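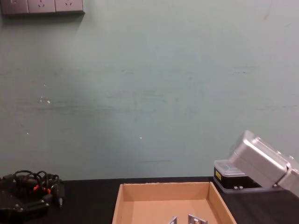
保险是什么：一个关于屋顶、邻居和坏运气的讲解

适合九岁以上的读者，也适合签过保险合同但没看完的大人。

先说一件你大概已经发现的事：大人每年都要为一些没有发生的事情付钱。房子没着火，付了钱。车没撞，付了钱。腿没断，也付了钱。到了年底，他们看看账单，叹一口气，第二年接着付。如果你把零花钱这样花掉，一定会有人找你谈话。

可大人这样做是有道理的。要弄明白这个道理，我们去一个叫斯塔利港（Stalilport）的小镇看看。

小镇上的风

斯塔利港靠海，风很大，天气预报说“微风”的时候，镇上的人会把帽子系紧。镇上有411户人家，每家都有一个屋顶。每年冬天，风都会掀坏几家的屋顶。掀哪几家，事先谁也不知道，风也从来不写信通知。

修一个屋顶要1718元。这笔钱对大多数人家来说都很多，足够让爸爸妈妈在厨房里小声说话说到半夜。

住在坡上的陈末顺（Mal-soon Jin，她自己说这个中文名字翻得马马虎虎）就遇到过这种事。那年冬天，她家屋顶飞走了一大块，落在邻居的白菜地里。邻居很客气，还帮她搬了回来。搬回来也没有用，屋顶和白菜都坏了。

末顺阿姨有两条路。第一条，从现在起自己存钱，存够1718元，准备下次用。问题是风不一定等她存够。第二条，她敲开了邻居家的门。

每家20元

末顺阿姨的主意很简单：镇上每户人家每年拿出20元，放进同一个大罐子里。谁家屋顶被风掀坏了，就从罐子里拿钱去修。

拿出你的计算器，或者一个数学比较好的同学。

411户乘以20元，等于8220元。

假如这一年坏了四个屋顶，四乘以1718，等于6872元。

罐子里还剩1348元，留给明年。明年的风可能脾气更坏。

看出来了吗？没有哪一家凭自己能轻松拿出1718元，但几乎每一家都拿得出20元。把一件很贵的倒霉事切成很多很小的块，分给很多人，每个人都只觉得有一点点疼，像被蚊子叮了一下。这就是保险，剩下的全是细节。当然，大人会告诉你细节有很多页，字也很小。

几个词，以后你会经常听见

保费：每家每年放进罐子的那20元。它一般不退。你家屋顶整年好好的，钱也不退。很多大人在这里会有点不高兴，好像屋顶没坏是一种损失。

理赔：屋顶坏了，你去告诉管罐子的人，他来看一看，然后给你钱。“看一看”这一步有时候很长。

保单：一张写清楚规则的纸。哪些事赔，哪些事不赔，都在上面。家里的保单通常放在一个“很安全的地方”，安全到需要的时候全家一起找。

免赔额：小毛病你自己管，大毛病罐子才管。掉了一片瓦就来敲门，管罐子的人会疯掉的。

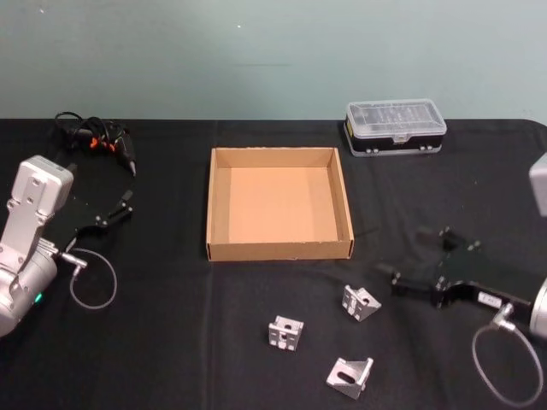
如果有人耍赖怎么办

你可能已经在想：要是我的屋顶本来就旧，我自己上去蹦几下，把它蹦塌，再说是风干的，行不行？

不行。这叫骗保，是违法的。你也不是第一个想到的人，在你前面排着很长的队。所以管罐子的人才要来看一看，问风是几点刮的，屋顶上为什么有鞋印。

还有一种比较安静的麻烦。有的人本来每年秋天都爬梯子检查屋顶，把松了的瓦钉好。有了罐子以后，他想，反正坏了有人赔，就坐在家里喝汤。他没有说谎，也没有蹦，只是变懒了。经济学家给这种事起了个很严厉的名字，叫“道德风险”。免赔额有一部分就是为这些喝汤的人准备的：小修小补还得你自己掏钱，你就会多看一眼屋顶。

斯塔利港后来又加了一条规则：一户人家一年最多赔2次。据说这和某一户人家有关，那户人家至今不承认。

只有倒霉蛋来参加呢？

再想一个难一点的问题。坡顶风大，坡底几乎没有风。坡底的人家算了算，觉得自己很吃亏：“我们的屋顶从来不坏，为什么要交20元？”于是他们退出了。

这下罐子里的钱少了，坏屋顶却一个也没少。剩下的人只好每家多交一些。半坡的人家一看涨价了，也退出了。钱又少了，又涨价。最后只剩坡顶的几家人，围着一个空罐子，每家要交的钱和修屋顶差不多。那还不如不要罐子，至少罐子可以拿来腌黄瓜。

怎么办呢？常见的办法有两种。一种是按危险的大小收钱：坡顶多交，坡底少交。这样坡底的人觉得公平，坡顶的人觉得不公平。另一种是规定每个人都必须参加，交的钱也差不多。这样坡顶的人觉得公平，坡底的人觉得不公平。

你现在明白大人开会为什么要开那么久了。

真实的世界里，两种办法都有人用。很多国家规定，开汽车上路必须买保险，撞坏了别人的东西，至少有钱赔给人家。看病的保险，有些国家也要求几乎人人参加，因为谁都可能生病，而生病的人正好最没力气去赚钱交保费。至于旅行保险、手机保险，一般就随你的便，买不买由自己决定。

罐子长大了，就成了公司

一个镇的罐子有一个弱点。如果来了一场特别大的风，一夜之间掀掉一百个屋顶，8220元连零头都不够。邻居们住得太近，会一起倒霉。

所以罐子最好大一点，参加的人最好住得远一点。在我们的故事里，斯塔利港的罐子后来并进了一家叫诺维克斯（Novex）的公司，它在很多镇上都收保费。海边刮风的时候，山里的镇子多半没事；山里下大雪的时候，海边的人在晒太阳。大家的坏运气错开了，罐子就不容易见底。

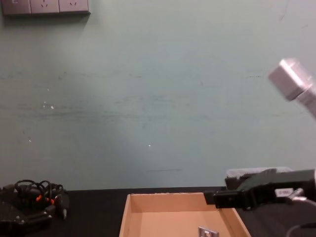
公司和罐子有一点很不一样：公司要给员工发工资，要租办公室，还想赚点钱。所以你交的保费里，有一部分去修了屋顶，有一部分变成了别人的午饭。这很正常，总得有人接电话。不过正因为这样，买保险之前要比一比。同样的屋顶，有的公司收得多，有的收得少；有的赔得快，有的会先请你填一张表，再填一张表来说明第一张表。

公司里还有一种人，专门计算坏事多久会来一次。他们叫精算师。他们不知道你家的屋顶会不会坏，这谁都算不出来。可要是有几万个屋顶，他们能算出明年大概会坏多少个，而且常常算得挺准。这和抛硬币差不多：抛一次，你只能瞎猜；抛一千次，正面一般会在五百次上下。人越多，运气就越听话。

连保险公司自己也会买保险。它们也怕大风。卖保险给保险公司的公司叫再保险公司。你要是问再保险公司找谁买保险，答案是别的再保险公司。再往下问就该吃晚饭了。

什么东西不用保险

学到这里，有的小朋友会想给所有东西都上保险：橡皮、袜子、吃了一半的饼干。先别急，可以问自己两个问题。

它坏了，我会不会有大麻烦？橡皮丢了，你可以再买一块，或者向同桌借（不推荐借太多次）。房子没了，就麻烦大了。

它是不是一定会坏？冰棍在七月的太阳底下一定会化，没有人愿意卖给你冰棍融化险。要是真有人卖，保费大概正好等于一根冰棍的钱，再加上那个人的午饭。

所以适合上保险的，一般是很少发生、但发生了就很糟糕的事。

动手试一试

和朋友们玩一个游戏，最少六个人。每人领十颗豆子，给自己一个号码，从一到六。每一轮掷一次骰子，掷到谁的号码，谁就要交出六颗豆子修屋顶。交不出来的人就出局。玩十轮，看看还剩几个人。

再玩一遍，这次每一轮开始前，每人先往碗里放一颗豆子，修屋顶的六颗从碗里拿。看看还剩几个人，大家手里还有几颗豆子。

你会发现第二遍玩得平静多了，十轮以后每个人的豆子也都正好用光，一颗也不剩。有人会抱怨说，第一遍他从来没被掷到过，手里的十颗一颗没少，早知道就不放了。请记住这个人，他长大以后会住在坡底。

玩完请把豆子收好。豆子没有上保险。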